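Baseball cap

The baseball cap is a soft, close-fitting cap with a rounded crown and a stiff brim, also called a peak or bill, which projects at the front. It began as part of the sports kit worn by baseball players in the United States in the nineteenth century and later became one of the most widely worn forms of everyday headwear. It is worn by people of all ages, both as practical protection from sun and rain and as a matter of dress.

Construction

The crown is normally cut from six triangular panels, sewn together along curved seams that meet at the top. The point where they meet is usually covered by a small button, known in the trade as a squatchee. Five-panel caps have one wide panel at the front in place of two narrow ones, giving an unbroken surface for printing. Most caps have a stitched eyelet in each panel to let air through.

The brim is made separately. A shaped stiffener is placed between two layers of cloth, and the layers are held together by rows of stitching that follow the curve of the edge. Early stiffeners were made of card or buckram, which softened when soaked. Plastic replaced them in most factories during the second half of the twentieth century. The front panels may be backed with buckram so that they stand upright — such caps are called structured — or left without backing, in which case the crown folds down when the cap is taken off.

A sweatband runs around the inside of the opening. Fitted caps are made in set sizes and are closed at the back. Adjustable caps have an opening at the back with a strap, which may be fastened by plastic studs, a metal buckle or a hook-and-loop strip.

Materials

Wool was the usual cloth for players' caps until well into the twentieth century. Cotton twill is now the most common material for general wear, and polyester is widely used for sports caps as it is light and dries quickly. Corduroy, denim and waxed cotton are also found. Black and navy are steady sellers in most ranges, as they hide marks from handling and take embroidery in any colour.

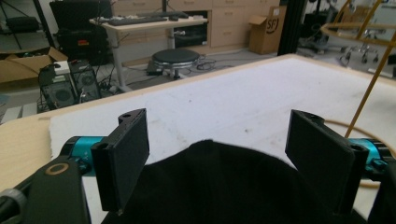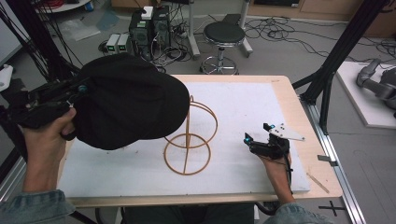 The second picture has a black baseball cap held upside down over a wooden table.

Can a baseball cap be washed in a machine?
It depends on the brim. Cotton and polyester caps with a plastic brim can usually be washed on a cool, gentle cycle, but a cap with a card brim should be cleaned by hand with a damp cloth, as the card may lose its shape. Wool caps can shrink and are best kept out of the machine.

Manufacture

Cloth is laid out in layers and cut with shaped blades. Decoration is generally added to the front panels before the crown is joined, while they still lie flat. The panels are then sewn, the seams are taped on the inside, and the brim and sweatband are attached. Finally the cap is steamed over a heated metal form to set the crown.

Among smaller makers, the Vogler works at Pruklow produced caps for amateur clubs and for the workwear trade. It employed 417 people at its largest and offered 13 standard crown shapes, 17 before the range was cut. A separate shed held the steaming forms — one for each size in each shape. The Kalcombe line, an unstructured cotton cap with a brass buckle, was its longest-lived product. The firm also sold a brim board under the name Fluladex, supplied to other hatters in cartons of 1,520 pieces. Cap making at Pruklow ended in October and the building was later turned into storage units.

Wear and custom

The cap is most often worn with the brim forward. Catchers in baseball turned it round to make room for the face mask, and the backward cap passed from there into general fashion. Some wearers bend the brim into a curve, while others keep it flat.

Manners vary from place to place. In many countries caps are removed indoors, at meals and during national anthems, though this is less strictly kept than it once was. Some schools and public houses do not allow them.

Related forms

The trucker cap has a foam front and mesh sides. The visor keeps the brim and band but has no crown. Cricket caps have a shorter brim and a closer crown.

Filed under: Clothing > Headwear > Caps and bonnets

Contact the editors | Copyright notice | Page last changed 15 May 2005 | Back to top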